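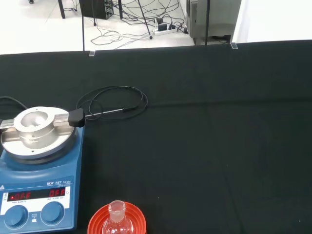 Hotplate stirrer with heating block and temperature probe.

Heating and Stirring Set
Aitken Equipment Loans, catalogue item 1263

The Aitken loan service supplies bench equipment to schools, colleges and small laboratories in the Tedau district. The heating and stirring set is lent for complete terms and may be renewed once. Requests are handled in the order in which they are received, and those for the autumn term should reach the Florkum depot by the end of April.

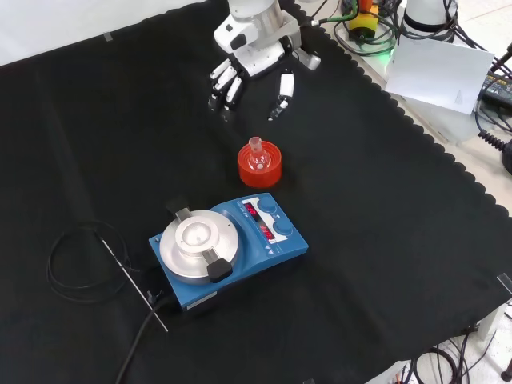 Space and storage

Borrowers must provide a level bench at least 900 mm wide and 700 mm deep, with 300 mm of clear space behind the equipment. Sets should be kept in a dry, locked cupboard when not in use. Flasks and other glassware are not part of the loan - these must be ordered separately through the Grokilero catalogue.

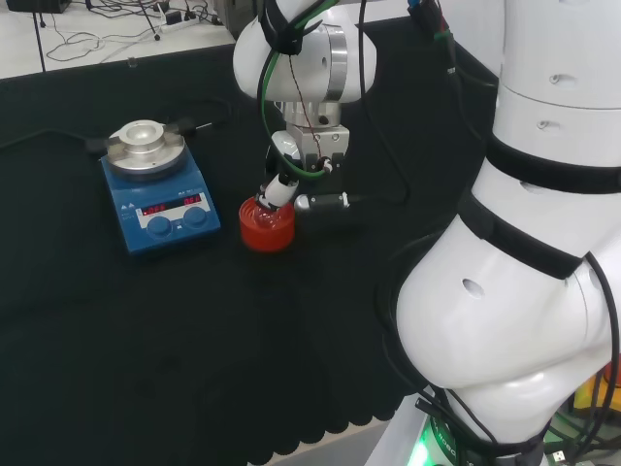 Red container on a black bench cloth.

Delivery and return

Delivery is made to the main reception of the borrowing institution between 9 am and 3 pm. The delivery note must be signed on arrival and any damage reported within two working days. Sets are to be returned clean, with their leads, in the crate supplied. Late returns are charged by the week.
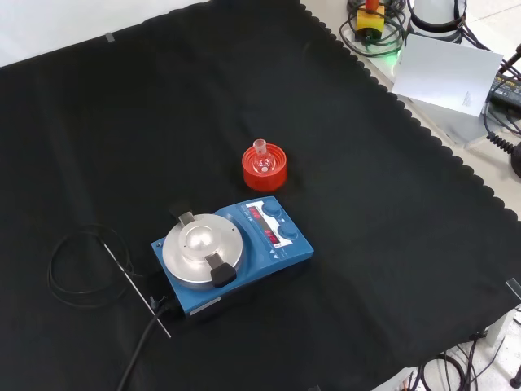

Stirrer control panel with two red displays and blue knobs.

Borrowers remain responsible for their own risk assessments. Electrical testing is carried out at the Florkum depot before each loan, and the certificate is enclosed with the delivery note.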